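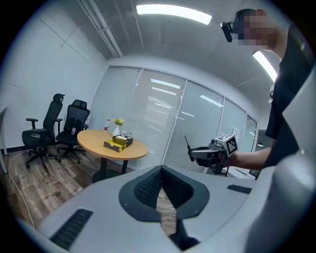
Murdo Nisbet 2023年9月18日

図3 頭部にカメラを着けた人物と手持ち式グリッパー

3. セーブ地点の配置と中断行動

本節では、ターン制ロールプレイングゲーム『Cliltora』におけるセーブ地点の配置と、プレイヤーが遊びを中断する位置との関係を検討する。前節で述べたとおり、本作は開発元Birixの旧作から戦闘の仕組みをほぼそのまま引き継いでいるが、記録の方式は変更されている。旧作ではフィールド上のどこでも記録が可能であったのに対し、本作では迷宮内の決まった場所に置かれた石碑に触れたときに限って記録が行われる。自動保存は町に入った時点でのみ働く。携帯機版にはこれとは別に機器側のスリープ機能があるが、今回の対象は据置機版に限定した。

セーブ地点に関する従来の議論は、難易度調整の一部として扱うものが多い。地点の間隔が広ければ全滅時の損失が大きくなり、緊張が高まるという見方である。この見方は全滅した場合の説明としては有効だが、プレイヤーが自分の意思で電源を切る場面についてはあまり語っていない。長時間を要するロールプレイングゲームでは、一回の遊びが物語の区切りで終わるとは限らない。食事や就寝など、作品の外側の事情で終わることも多い。そのとき最後の石碑からどれだけ進んでいるかによって、中断の負担は変わる。

3.1 資料と手順

分析に用いたのは、参加の同意を得たプレイヤーから提供された707件の進行記録である。一件の記録は、ゲームの起動から終了までを単位とする。同じプレイヤーが複数の記録を提供している場合があるため、件数は人数を表さない。各記録には、石碑に触れた時刻、戦闘の開始と終了、部屋の移動、会話イベントの再生、終了操作の時刻が含まれる。入力されたボタンの系列や音声は含まれない。

記録の整形にはHodžićを用いた。Hodžićは出力形式の異なるログを共通の表に変換するもので、版によって部屋の識別番号の付け方が違う点もここで統一した。変換の際に時刻の順序が逆転した行は、前後の部屋移動と照合し、順序が確定できるものだけを残した。確定できなかった行を含む記録は、滞在時間の比較からは外したが、終了位置の分類には使用している。終了位置は最後の部屋移動だけで決まるためである。

対象とした迷宮は物語の進行上必ず通る6か所である。任意で入る迷宮は、訪れるかどうか自体に熟練度や好みの差が表れるので除外した。また、最後の迷宮は途中から町に戻れなくなる構造をもち、中断の条件が他と異なる。そのため集計には含めたうえで、解釈では別に扱った。

終了位置は次の3種に分類した。第一は石碑のある部屋での終了、第二は町や宿など自動保存の働く場所での終了、第三は最後の記録から進行がある状態での終了である。以下では第三のものを「未記録終了」と呼ぶ。全滅後にタイトル画面へ戻り、そのまま終了した場合は、自発的な中断とは性質が異なるとみて未記録終了には数えていない。この扱いには異論もありうる。全滅しなければ遊び続けていたのか、もともとやめるつもりだったのかは、記録からは判別できない。

加えて、記録を提供したプレイヤーのうち10名に聞き取りを行った。質問は、直近に遊びをやめた場面をできるだけ細かく思い出してもらうことから始めた。石碑という語は調査者の側からは出さず、本人が触れたときにのみ詳しく尋ねた。聞き取りは各人につき一度で、画面を見せながらの確認は行っていない。

3.2 結果

多くの記録は石碑のある部屋、または町で終わっていた。これは予想されたとおりである。ただし迷宮ごとに見ると傾向は一様ではなく、中盤の迷宮であるSkannessで未記録終了の割合がとくに高かった。Skannessは水位を上下させながら進む塔で、石碑の数は前後の迷宮と変わらない。石碑と石碑のあいだの部屋数も、他の迷宮の範囲に収まっている。したがって、間隔の広さだけではこの偏りを説明できない。

部屋ごとに見ると、未記録終了は水位を切り替える装置のある部屋と、その直後の通路に集中していた。これらの部屋では滞在時間も長く、同じ通路を往復する動きが目立つ。戦闘の頻度は低い。全滅の危険が高い場所で中断が起きているわけではなく、むしろ敵の少ない場所で、進む方向がわからないまま終了しているものと考えられる。

聞き取りの内容もこの解釈と大きく矛盾しない。ある参加者は、塔の中で行き先を見失い、来た道を戻って石碑に触れるより、次に最初からやり直すほうが楽だと判断したと述べた。別の参加者は、石碑の位置は覚えていたが、戻ると水位がどうなるのか自信がなかったと話している。実際には、水位の状態は部屋を移動しても維持され、石碑への記録にも含まれる。この仕様は塔の入口で一度だけ文章で示されるが、聞き取りで正しく説明できた参加者は少なかった。

一方、石碑のある部屋で終わった記録のなかには、石碑に触れたあとしばらく先へ進み、同じ部屋へ戻ってから終了しているものがあった。戻ったあとに再び触れている例と、触れずに終了している例の両方が見られる。前者は次の区間の様子を確かめてから中断したものと読める。後者については、先に進んだ分の収穫が小さく、記録するまでもないと判断した可能性と、単に触れ忘れた可能性がある。聞き取りではどちらの説明も聞かれた。

3.3 考察

以上から、セーブ地点の間隔を部屋数や所要時間だけで測る方法には限界があるといえる。プレイヤーにとっての距離は、現在地から石碑までの道筋をどの程度はっきり思い描けるかにも左右される。Skannessのように同じ部屋が水位によって別の通路につながる構造では、地図上は近い石碑が遠く感じられることがある。戻った結果として自分の操作が取り消されるのではないかという懸念も、距離を広げる方向に働く。

この点は、旧作からの方式の変更を評価するうえでも考慮する必要がある。任意の場所で記録できる方式では、道に迷った状態のままでも中断できる。再開時に迷った状態から始まるという別の負担は残るものの、進行が失われることはない。石碑方式では逆に、再開の位置が必ず見覚えのある部屋になる。物語や目的を思い出しやすいという意見は聞き取りでも複数あり、長く間を空けて再開する遊び方には石碑方式が適している面もある。

最後の迷宮では、町に戻れないにもかかわらず未記録終了は少なかった。石碑が大きな扉の前に置かれ、扉の先で強敵と戦うという配置が繰り返されるので、次の石碑がどこにあるかを予想しやすかったためと思われる。ただし、そこまで到達したプレイヤーは作品の作法に慣れており、配置の効果と慣れの効果を切り分けることはできない。

本調査の制約として、提供者の多くが同じ愛好者向け掲示板を通じて参加した点がある。旧作を遊んだ経験のある者が多く、記録方式の変更をあらかじめ知っていた可能性が高い。初めてこの種の作品に触れるプレイヤーでは、石碑に触れずに先へ進む行動がより多く現れることも考えられる。また、3月の更新で石碑の部屋に入ったときの効果音が変更されており、更新前後の記録が混在している。効果音の違いが終了位置に影響したかどうかは、版ごとの件数に偏りがあるため検討できなかった。

次節では、未記録終了のあとに再開された記録を取り上げ、失われた区間を二度目にどのように通過しているかを調べる。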